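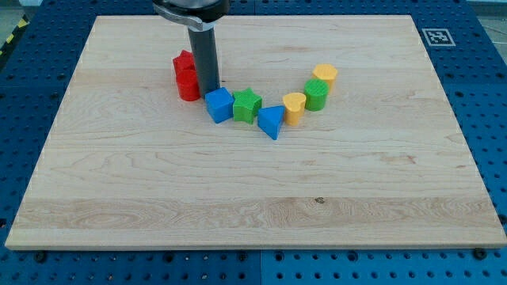

The arm over the coloured blocks on the maple board.

Abena Sowah teaches the arm at Stulska by holding it. She guides it to a block by the wrist, closes the gripper, moves across and lets go, then does it again.

"A good morning is 45 demonstrations," she says. "After that my shoulder has had enough."

Her colleague Ewan Crichton prefers the remote controller. He finds it slower to learn but steadier near the blocks — "my hand wobbles, and the arm copies the wobble."

They plan to reach 1000 by September, using both methods. Sowah still favours her own. "I can feel when it's about to bump something," she says.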